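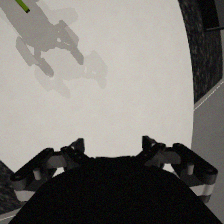
FOR IMMEDIATE RELEASE

Trumley students take robot arm contest into simulation, finals set for November

TRUMLEY, October 25, 2021 - The Trumley High School robotics club opens its fall season this week with a contest run entirely on screen. Simulated arm, simulated gripper, simulated table. Students write the code, the simulator runs it, the score comes up at the end.

The contest is called the Lustonska Cup. It is open to every student at Trumley High and to the after-school group at Pichon Middle School, which joins for the first time. 30 students signed up before the deadline. Teams of two or three. Mixed-school teams welcome, and a few have already formed.

How it works

Each team gets the same arm and the same two-finger gripper, looking down at an off-white table with a curved edge. Open the gripper, get over the object, close, lift, set it down where the task card says. Sounds easy. The first practice week was mostly grippers closing on nothing and one arm that kept trying to go through the tabletop.

There are 2 rounds. Round one is a single object in a known spot. Round two moves the object every run, so a program that just replays the same motion won't get far. Teams have to use the view from above the gripper to work out where to go. Shadows are left on in both rounds. Several teams asked for them to be turned off, and the answer is no. A few programs in practice went for the shadow of the arm instead of the object, and sorting that out is part of the task.

Points are given for a clean pickup, for placing inside the target area and for time. Dropping the object costs points. So does hitting the table. A perfect score across both rounds is 700. Best practice score so far is 607, from a ninth grade team in thier first year with the club.

The software

The simulator, Skelonora, was put together by club members over the summer and has been patched pretty much every week since. It runs on the library computers, so no team needs anything special at home. Students who do want to run it at home can pick up a copy on a USB stick from the robotics room. Bring your own stick please.

Version for the contest is now frozen. No more changes to gripper speed or friction until after the finals, even if somebody finds a bug, unless it stops a run from finishing.

The club moved to simulation for the fall so that every team could get practice time. With one real arm the wait was long, and most of a meeting went to watching other people's turns. Now all the teams can work at once. The real arm comes back in spring, and the winning program will be tried on it then, with what ever changes it needs.

"We had kids who barely got to touch the controls last year. This year they are on their fourth or fifth version of the code already," the club's faculty advisor said. "They argue about finger angles at lunch."

Practice and finals

Open practice is in the Trumley High library after last bell, Tuesdays and Thursdays, up to finals week. Pichon students can ride the late bus over, permission slip required, forms at both front offices.

Finals will be held in November in the Trumley High auditorium, with runs shown on the big screen. Exact date goes up on the school website once the auditorium calender is confirmed. Families and neighbors are invited. Free, no tickets. Doors open half an hour before the first run, snacks sold by the club to help pay for new cables and a spare gripper for the real arm.

Schools outside the district that want to watch or bring a team next year should get in touch before winter break. Rules and task cards can be sent on request.

Media who want to attend a practice: call the Trumley High front office a day ahead and ask for the robotics club. Students can show the simulator running. Parent permission needed before any student is photographed or interviewed.

About the club

The Trumley High School robotics club meets year round and takes beginners at any point in the school year. No dues.

###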